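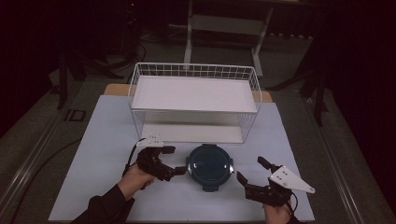

Hand pose jitter when the two grippers get close together

Forum: Perception and tracking
Started by wobblyframe

wobblyframe
OK, I'm way too excited about this. I've been rewriting the pose smoothing in Jodar, and the two-handed recordings finally look like something a policy could learn from! My test task is moving the round navy container around near the wire basket, one handheld gripper on each side. The old filter ran on each hand separately, so the gap between the jaws wobbled even when both hands were steady. Now I solve both hands in one window of 66 samples and the gap trace is lovely and flat.

One leftover problem. When the right marker plate turns far enough outward, its pose flips for 2 samples and then comes back. Anybody seen this?

tallow_k
Yep, classic flat marker ambiguity. Two poses fit the same dots almost equally well and the solver picks the wrong one. Keep both candidates and let the smoother choose. Hadis has an option for it, off by default for some reason.

pinion66
I'd be careful with that window. If it looks ahead you're fine for offline training data, but you can't run the same thing live, and then your policy trains on cleaner poses than it will ever get on the arm. I'd go causal everywhere and live with a bit of noise.

wobblyframe
It does look ahead, yes. But these are recordings, so why throw away the future samples when I have them? The arm has joint encoders anyway.

pinion66
Encoders give you the arm. They don't give you the container. Anything you estimate from the camera will still be noisy at run time.

tallow_k
You're both talking about different signals, I think. Smooth the hand poses as hard as you like, leave the images alone, and don't feed object poses to the policy at all. We did that in Antwi with 841 recordings and never touched a causal filter.

pinion66
Fair for the hands. I still don't buy it for contact. A long window rounds off the moment the jaws close, and with a glossy domed lid like that a few millimeters matter.

grumbleport
Can't you just shorten the window when the jaw opening is changing fast? Zokedano does a version of this, the setting is called adaptive span. Took me an evening to get going.

wobblyframe
Oh, I like that a lot. Jaw width is already in the log so it costs me nothing. Trying it tonight, plus the two-candidate thing.

wobblyframe
Update! Keeping both candidates got rid of the flips in the first 500 samples I checked. Adaptive span is in too, and the closing edge is visibly sharper. pinion66, you were right about the rounding, I overlaid the old and new traces and it's plain as day. Still not going causal though :)

pinion66
Ha, OK. Post the overlay when you get a chance, and say which jaw speed you switch at. I'll run the causal version on the same log and we can compare.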